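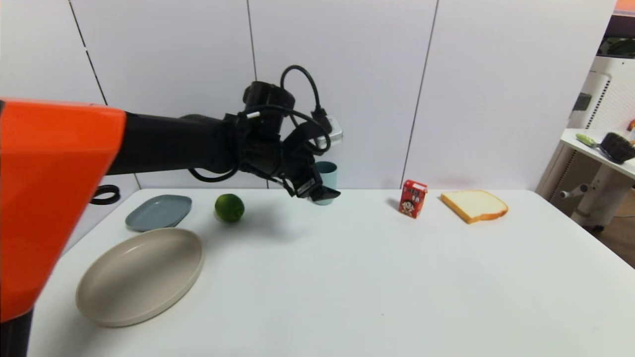 A pale teal cup.

Cup lending in Clallberg: what changes this winter

The cup lending service on Market Street has been running since August, and from this month it works a little differently. Most of the changes come from what shop owners told us in the first weeks. If you only borrow a cup now and then, the short version is that returns are easier, the deposit has gone up to three dollars, and Hendriks has joined.

The basics are the same. You buy a hot drink at a shop that takes part, you ask for a lending cup, and you pay a deposit on top of the drink. When you bring the cup back to any of the shops, you get the deposit back. It doesn't have to be the shop where you got it, and you don't need a receipt, an app or an account. The cup can be unwashed when you hand it in, but please pour out what's left in it first.

Where you can borrow and return

Four shops now take part: Grallo on the corner of Mill Lane, Hendriks bakery, the bookshop café, and the kiosk at the bus station. Hendriks started last week. They had held off until they had somewhere to keep the used cups, and they have now put a shelf by the back door with room for two crates. At the bakery you borrow at the main counter and return at the side counter, where the bread slicer is. If the side counter is closed, the main counter will take it.

The kiosk has the shortest hours of the four. It closes in the early afternoon and doesn't open on weekends. A lot of people had been leaving cups on the ledge outside after it closed, and we lost several that way. There is now a return box bolted to the wall next to the timetable. The box can't pay your deposit back. If you use it, write your name and phone number on one of the cards hanging beside it and put the card inside the cup. The kiosk will keep your money in an envelope until you come by. If you would rather have your deposit the same day, Grallo is a short walk away and stays open the longest.

The deposit

We started with a deposit of two dollars. It was low on purpose, as we wanted people to try it without thinking too hard. The trouble is that a decent cup costs more than that to replace, and a fair number of people were happy to keep one at the price. Three dollars is closer to what the cups cost us. Anyone who borrowed a cup at the old rate will get two dollars back for it until the end of the month. After that all returns are paid at the new rate, because the shops have no way to tell an old loan from a new one.

Some readers asked for a punch card with a free drink after so many loans. The shops talked it over and decided against it for now. Each of them already has a loyalty card of its own, and Grallo and the bookshop both take a little off the price of a drink in any cup you bring or borrow. You can ask for that discount and pay the deposit in the same sale.

How many cups there are

When the cups were last counted, 278 were either in the shops or in the wash. That was enough for a normal weekday. It wasn't enough for market day, when Grallo ran out well before lunch and had to go back to paper. More are on order. In the meantime, it helps a great deal if you look in your car, your desk drawer and the shelf above the office sink. Cups from the same few workplaces tend to come back in large batches, and we're glad to get them however long they've been away. There is no late fee.

If you have a big batch to return, please take it to Grallo in the afternoon instead of the morning rush. They can hand out the deposits in cash up to a reasonable amount, and will write you a slip for the rest.

Washing

The washing is now done by Wotent, which already cleans dishes for the school kitchens and has a proper machine. Until last month each shop washed its own, and that was hard on the smaller ones. The kiosk has a single sink. Wotent picks up the crates at closing time and brings clean ones back before the shops open. Drying takes longer than washing, so a cup you return today may not be back on the counter tomorrow.

A few people wrote in about a soapy taste in September. That was traced to one shop using too much rinse liquid and it was fixed at the time. If you notice anything like it again, hand the cup back and ask for another. Please tell the person at the counter what was wrong with it so that the cup is set aside.

Lids

Lids are still the most common question. The lending cups don't come with one. We tried a soft lid in the first weeks, and the lids vanished much faster than the cups did. They also held on to the smell of coffee. The shops will give you a paper lid if you ask, and these go in the ordinary trash. Tala Obeidat at Grallo is testing a hard plastic lid from a different supplier with some of her regular customers, and if it holds up in the wash we will have more to say about it in the spring.

Chips and cracks

If a cup is chipped or cracked when you get it, swap it at the counter before the drink goes in. If it breaks while you have it, bring back what you can, wrapped in newspaper. You'll still get your deposit. We would much prefer to know that a cup is gone than to keep waiting for it. Cups with small marks on the outside stay in use.

Events

Groups that want cups for a meeting or a sale can borrow a full crate from the bookshop café. Ask at least a week ahead and avoid market day. There's one deposit for the crate instead of one for each cup, and you return the crate as it is, with no need to wash anything. The library reading group and the swim club have both done this already. Crates are heavy when full, so bring a car or a second person.

Questions

Fouad Hakim looks after the service day to day and keeps the list of who has which crate. You can leave him a note at any of the four shops, or catch him at the bookshop café on weekday mornings before ten. Shops outside Market Street that would like to join should talk to him as well. He'd like to hear from the two places near the hospital in particular, as many of the people who borrow cups at the bus station are on their way there and have nowhere close by to hand them in.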